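Vaher Fund, small grants: Desholm workroom, progress to April 6, 2018

Of the 80 boxes of donated supplies we promised to sort, 60 are done. The other 20 are mostly cables, and we are putting those off with great discipline.

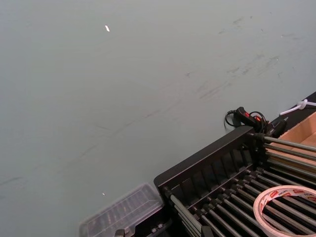 Tables took a bigger share of the budget than planned. We kept the old gray-green tops and spent the difference on storage. Scrubbing was quoted at one afternoon and has used up three, and the tops still have their long faint streaks and scuff marks, which we now list under character. Lidded clear boxes were the best purchase so far. Tape remains unsolved: it has an assigned drawer and prefers the rack.

Spent to date: nearly 40 percent. The Polonen shelving order is due in June.

Trarnness Workroom Project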